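Workshop Tips: Keeping a White Worktable Clean

Filed under: Home & Workshop > Cleaning & Upkeep
Last updated 18 July 2023
1,304 shares | 5 comments

A white table shows everything. Pencil marks, coffee rings, glue, the gray smear left by a dirty sleeve. We put white tops in our shop because they bounce light back up at the work, and I would do it again, but they need a routine. What follows is what we do.

Start dry. Brush or vacuum the top before any liquid goes near it. Grit dragged under a wet rag leaves fine scratches, and fine scratches hold dirt. A soft counter brush costs very little and lasts for years. Keep it on a hook at the end of the table so it gets used.

For everyday grime, mix a few drops of dish soap into a quart of warm water. Wring the cloth until it no longer drips. Wipe in one direction, turn the cloth over, and wipe again. Dry with a second cloth. Water left standing along a seam will swell the core on most tops, and there is no good fix for a swollen edge. 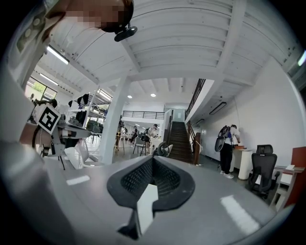
Tape residue is the other regular job. Peel the tape back slowly at a low angle. If it leaves glue behind, warm the spot with a hair dryer on low and roll the glue off with your thumb. Whatever stays put will usually come up with a little cooking oil on a paper towel. Leave it five minutes, wipe, then wash with soap so the next piece of tape will stick.

Pencil comes off with a plain white eraser. Ballpoint takes rubbing alcohol on a cotton swab. Try it on the underside first. Permanent marker also takes alcohol, though an old mark may leave a shadow.

Stay away from scouring powder and the green side of the sponge. Both dull the surface, and a dull surface stains faster. Melamine sponges are mild sandpaper, so save them for one bad spot and press lightly.

If the finish is already worn, a thin coat of paste wax helps. We use Brovia clear. Put it on with a folded T-shirt, let it haze, and buff it off. Twice a year is enough. Ours was last done in June. Skip the wax where you glue or paint, or lay down a sheet of kraft paper when you do that work.

For sanding and finishing, fine paper does less harm to the table than people expect. We go up to 3,000 grit on small parts and the slurry wipes off with a damp cloth if you catch it before it dries.

Cords do more damage than tools. Run them off the back and tie them up under the top. A cord lying across the work surface picks up dust and rubs it in. 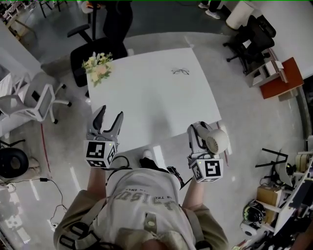 Xue wrote in to say that the front edge goes first on every table she has owned, from belt buckles and shirt buttons, and that a strip of clear edge tape changed once a year has kept hers from chipping. We have tried it since and it works. Clean the edge with alcohol before you stick the strip down.

Chips that are already there can be filled with white seam filler. Overfill slightly, let it cure overnight, and shave it flush with a sharp chisel held flat.

Comments (5) | Tags: worktables, stain removal, shop cleaning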